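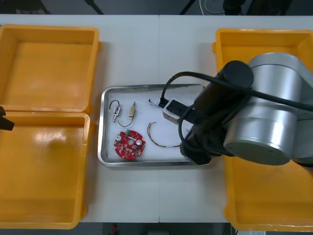 *Reading time: 3 min*

# Session 4: Laying out and sorting small electronic parts

Course notes, Gunārs Krūmiņa

Read these before the bench session. You will sort one mixed lot per pair, and the lot has to be finished and signed off in the same session.

## The bench

Three bins and a steel tray on a white table. The tray goes in the middle, between the bins, with its light liner flat on the bottom. Parts are laid out in the tray first and moved to a bin only after they have been identified. Start with the bins empty. If you find a leftover part from the last group, put it in the Skunden box by the door.

Lay parts out separately. Wires should not cross. The tray's raised rim keeps small cylinders from rolling onto the table, but it won't help if you pile things up.

## What goes where

| Bin | Contents |
|---|---|
| 1 | Circuit boards, with or without components |
| 2 | Small parts with wires attached |
| 3 | Everything else, including anything you can't name |

Bin 3 is not a failure. Last March a pair forced every part into bins 1 and 2 and the whole lot had to be done over.

## Boards

Handle a board by its edge. On a round board like the red one in the tray, the edge is notched, so turn it slowly and look before you grip. Don't pick it up by a capacitor. The two silver cylinders stand well above the tiny surface-mounted parts and are tempting to hold, but the joints underneath are not meant to carry the weight of the board.

Write down, in this order:

1. Board color and shape
2. Holes and notches
3. Capacitors – number and position
4. Connectors – color and position
5. Surface-mounted parts (write "many" if there are many)

## Wired parts

Pick these up by the body and let the wire hang. Don't straighten a looped wire before you record the part. Body color goes on the sheet as you see it: silver, brass-colored, black. "Brass-colored" is a color and says nothing about the metal. Two parts of similar size with different body colors get separate lines.

## Sheets

Use the Ikholm sheet, one line per part. Lot numbers run from 39 this term. Hand the sheet in with the bins, unfolded.

For next time: Butkienė, chapter 3, the part on connectors.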